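Flotmont > The School > About Us

About the Flotmont Evening School

The Flotmont Evening School teaches adults who work during the day. We offer English, high school equivalency preparation, bookkeeping, basic computer skills, sewing and a few shop subjects. Classes meet after supper at 176 Girley Street. You do not need a diploma, a transcript or a letter from anyone to enroll. You need to be eighteen or older and able to get here by the start of class.

Last year 657 people took at least one class with us. The youngest had just turned eighteen and was enrolled in equivalency math. The oldest was in second-year English and had worked in the laundry at the county hospital for most of her life. Most of our students live in Flotmont or in the towns along the river road, and most of them found out about the school from a relative or a coworker.

How the school began

The school was started by Marijke Groen, who taught bookkeeping at the day high school and was often asked by parents whether she could teach them too. Her first evening class was held in a borrowed room above the Driltine hardware store. It ran for one winter. The students shared textbooks and brought their own lamps for the back row, where the ceiling light did not reach.

The next fall there were enough people for two classes, and the second was English. Mrs. Groen did not teach that one. She hired Remzi Güler, who drove a bread truck for the Güneş bakery and had spent years helping new families in town with forms and phone calls. He had a teaching certificate from before he came here and had not been able to use it. He taught three evenings a week and kept the bread route for another two years, until the school could pay him a full salary. He is now our director.

We moved to Girley Street when the rooms above the hardware store were turned into apartments. The building had been a shoe warehouse. The front half had wooden floors and windows on the street side, and it became classrooms. The loading area in the back took longer. It had no heat for the first year, and the sewing class that met there wore coats.

Some of the habits from the early days have stayed. Classes start on the hour and end ten minutes early so that people can catch the bus. The coffee is free. Textbooks are still shared in some of the larger classes, although each student gets a workbook to keep.

What we teach

English is our largest program. It has six levels, from people who are learning the alphabet to people who are getting ready for college writing courses. Placement takes half an hour and is done by talking with a teacher. There is a short written part for those who want it. Students can change levels in the first two weeks of a term without filling out anything.

Equivalency preparation covers math, reading, science and social studies. Students can take all of it or only the subjects they need. We do not give the official test here, but we help with the registration and the practice tests, and a teacher will go over your results with you afterward. Math is the subject people worry about most. It has its own drop-in hour before class, in Room 3.

Bookkeeping is taught much the way Mrs. Groen taught it. Students begin with paper ledgers and move on to spreadsheets in the second half of the term. A good number of them keep the books for a family business or a church. The advanced class covers payroll and sales tax and is offered only in the spring, beginning in March.

Computer skills is split in two. The first class is for people who have rarely used a computer, and it covers typing, email, saving and finding files, and filling out forms on a website. The second goes into what is inside the machine: what each part is called, what it does, and how to tell whether a part can be replaced or whether the repair would cost more than the computer is worth.

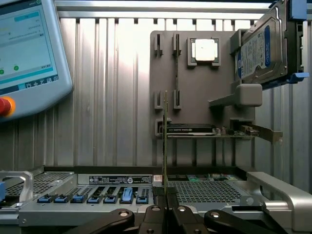 Computer components on a gray board, against the metal wall.

Sewing meets two evenings a week. Beginners learn to hem, take in a waist, replace a zipper and follow a simple pattern. The second class makes one lined garment over the course of the term. We have sewing machines for everyone in the room, but students who have their own are welcome to bring them, and the teacher will show you how to clean and oil yours. Fabric is not included in the fee.

The shop subjects change from year to year depending on who is available to teach them. In recent years we have had small engine repair, upholstery, and a short course on reading building plans. If you would like to see a subject offered, tell the office. Upholstery started that way.

Who teaches here

The school has 17 teachers. All of them are paid, and nearly all have another job. The bookkeeping teachers work as bookkeepers. One of the math teachers is a surveyor, and the sewing teacher has an alterations shop on Driltine Avenue. The English teachers come from a wider mix of work, and several of them learned English as adults.

New teachers sit in on classes for a full term before they have their own. They are paid for that term. Mr. Güler visits every class at least once a term, usually without notice, and sits in the back. He still teaches first-level English on the evenings when another teacher is out.

Classes are kept small. When a class fills up we start a list, and when the list is long enough we try to open a second section. This does not always work out, mainly for lack of rooms. The first level of English nearly always has a list in the fall, so it is a good idea to sign up early.

What it costs

The school is a nonprofit. A little under half of our money comes from student fees. The rest comes from the county, from local employers who pay for their workers to attend, and from a dinner we hold every fall in the front hall.

Fees are set by term and are posted at the office. English and equivalency classes cost the least. Bookkeeping and computers cost somewhat more, and the shop subjects vary with the price of materials. You may pay in one payment or month by month. If you cannot pay the full fee, ask for the short form. It is one page, and the office will give you an answer the same evening. We do not ask for tax returns.

If you have to drop out partway through a term, you can come back and finish the same class later at no charge. Shifts change and children get sick, and a lot of our students take three or four tries to get through a level. Their attendance is kept on file so they do not have to start over.

The school year

We run 4 terms a year, with a break of two weeks between them. The summer term is shorter, and some of the shop subjects are not offered. The office is open for two hours before the first class and closes when the last class lets out.

There is a children's room on the ground floor during English and equivalency classes. It takes children from three to eleven. They should have eaten supper before they come. There is no charge, but you need to sign your child in and out yourself, and you must stay in the building.

Parking is behind the building, off the alley. The number 9 bus stops across the street. The side door has a ramp and is the easier way in for anyone with a stroller or a walker. The elevator goes to the second floor but is slow, and students with a class upstairs should allow some time for it.

Visiting

Anyone may sit in on one class before enrolling. Stop at the office first and they will walk you to the room. You will not be asked to speak or to take a test. If the class is not the right one, you can try another evening.

Letters about records from the years on Driltine Avenue should be addressed to Mr. Güler. Some of the oldest attendance books were damaged when a pipe broke, and it may take us a few weeks to find what you need.

Page last updated September 2, 2025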